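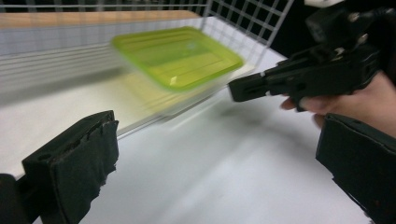

Plastic tray in lime green, with rounded corners and a shallow raised rim.

October
By Damir Stan

Review: Parsons undercounter dishwasher

The Parsons is a front-loading commercial dishwasher for small cafes, church kitchens and break rooms that serve a hot lunch. It fits under a standard counter, takes a square rack, and heats its own rinse water. List price is $3,451 without the water softener. We ran it for seven months in a lunch kitchen that had been using a domestic machine and a deep sink.

Installation

The machine needs a dedicated 208-240 V circuit, a hot water feed and a drain within reach of the supplied hose. The hose is short. Our drain was on the far side of the sink base, and the plumber had to fit an extension that is not in the box. Allow clearance behind the cabinet for the fill valve, which sticks out farther than the drawing in the manual shows. Leveling is done with four threaded feet. They turn easily with the machine empty, and the front pair can be reached with the door open.

The detergent and rinse pumps come fitted and primed at the factory, but the settings are too generous for soft water. Ours left a film on glassware until we cut the detergent dose. The adjustment is a small screw behind the lower panel. The manual gives the direction of turn wrong in one diagram and right in the text.

Washing

There are three cycles. The short one is fine for cups and glasses. The middle one handled plates with dried egg on most days, provided they had been scraped. The long cycle is the only one we would use for sheet pans, and even then baked-on cheese needed a scrub first.

Plastic is where undercounter machines usually do badly, and the Parsons is average. Cafeteria trays came out clean but carried water in the rim and along any molded texture. Tilting them in the rack helped. Standing them on the long edge did not, as the spray arm tends to push light items flat against the next one. We had the best results with every second slot left open, which halves the load. A kitchen that washes mostly trays should look at a pass-through model with more height.

Drying is by residual heat only. Ceramic plates were ready to stack a few minutes after the door was opened. Plastic containers needed a towel or a long wait on the drainboard.

Energy and noise

A plug-in meter cannot be used on a hardwired machine, so we logged consumption at the panel. The middle cycle averaged 838 watt-hours from a warm tank. The first cycle of the morning costs a good deal more, as the tank has to come up to temperature. Warm-up took nearly 15 minutes with our feed. The machine will start a cycle before the tank is ready if told to, and then holds the rinse until the heater catches up. The display does not explain the delay, and new staff took it for a fault.

Noise is moderate in the wash and sharp in the drain phase. The drain pump has a rattle at the end of its run that was present on the first day and has not changed. Conversation at the counter is possible during the wash.

Upkeep

The filter is in two parts. The coarse basket lifts out and should be emptied after each service. The fine screen below it has a bayonet catch that is stiff when new. Spray arms come off without tools. Door gasket replacement is described as a user task, and the gasket does pull out by hand, although seating the new one at the corners takes patience.

One part failed. The door switch stopped registering in the fifth month. Dagný Ásgeirsdóttir, who handles service calls for the dealer, had the replacement in the next morning and left the wiring diagram with us, something the manual omits. Labor was covered under warranty.

Alternatives

The Drodix costs less and has a quieter pump, but its door opening is lower and tall pitchers have to lie down. The Nakex has a better display and a real fault log. It also needs a taller counter. We have not tested the heat-recovery version of the Parsons - the dealer did not stock it.

Verdict

Good wash results on plates and glass, sound construction apart from the switch, and simple daily cleaning. Poor documentation. Buy it for ceramic and glass. For plastic, plan on drying space beside the machine - at least the length of two racks.

Recent reviews

Litetti countertop glass washer
Drodix undercounter, low-temperature model
Choosing a water softener for a small kitchen
Wire racks and peg racks compared
Nakex rinse aid dispenser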